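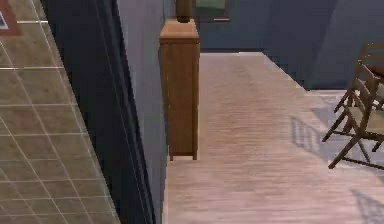

Une des pièces simulées de Millet : carrelage à gauche, parquet clair et chaises pliantes à droite.

Millet — environnements intérieurs simulés pour la navigation
Édité par Clarkadero. Version courante : 2, publiée le 17 mars 2019

Millet est un jeu de 1000 appartements de synthèse, meublés par tirage aléatoire, dans lesquels un agent mobile apprend à aller d'un point à un autre sans rayer de vrai parquet. Les utilisateurs de la version 1 retrouveront leurs plans. Ils retrouveront aussi les chaises pliantes, que nous avons gardées malgré le courrier reçu à leur sujet.

À quoi ça sert
L'agent reçoit des images couleur, sa consigne (une position relative ou une catégorie de meuble) et rien d'autre. Pas de carte, pas de profondeur, sauf si vous cochez l'option, et alors on vous demandera de le signaler dans vos tableaux. Le protocole d'évaluation a été écrit par Josiane Langlois, qui a prévu une pénalité pour les agents qui tournent sur eux-mêmes en attendant la fin de l'épisode. Plusieurs agents très bien classés en version 1 ont beaucoup perdu à cette occasion.

Ce que nous avons mesuré
La politique de référence, Diven, a été entraînée sur Millet puis transférée telle quelle sur une base roulante dans les locaux de Pidamgate. Dans les pièces à sol uni, le transfert s'est bien passé. Les changements de revêtement ont été plus instructifs : pendant tout le mois d'août, Diven a traité la limite entre carrelage et parquet comme un obstacle, avec une courtoisie remarquable, en s'arrêtant devant. Le tirage aléatoire des textures de sol a corrigé l'essentiel du problème. Les ombres portées restent un sujet. Un piètement de chaise croisé projette sur un tapis clair quelque chose qui ressemble beaucoup, vu de bas, à un second piètement, et Diven contourne parfois les deux.

Elsie Ashby a repris ces essais en faisant varier séparément l'éclairage, les textures et la disposition des meubles. C'est l'éclairage qui compte le plus, la disposition ensuite. La finesse des textures compte si peu que nous avons cessé d'y travailler — le veinage du parquet est un peu flou, il le restera.

Contenu de la licence
Les 1000 appartements, avec maillages de collision
12 jeux de textures pour les sols et les murs
Les poids de Diven et les scripts d'entraînement
Le protocole d'évaluation et ses pénalités
24 mois de mises à jour

Limites connues
Les portes sont ouvertes ou absentes. Aucun occupant, aucun chat. Les objets posés sur les meubles font partie du meuble et ne tombent pas, quelle que soit la conviction avec laquelle l'agent le percute. Les tapis n'ont pas d'épaisseur : si votre base roulante a de petites roues, prévoyez une phase d'adaptation sur de vrais tapis, et quelqu'un pour la décoincer.

Conditions
Licence gratuite pour les laboratoires universitaires, sur devis pour les autres. Le support répond en français et en anglais. Joindre le journal complet de l'épisode à toute demande, y compris la partie où l'agent avait l'air de bien s'en sortir.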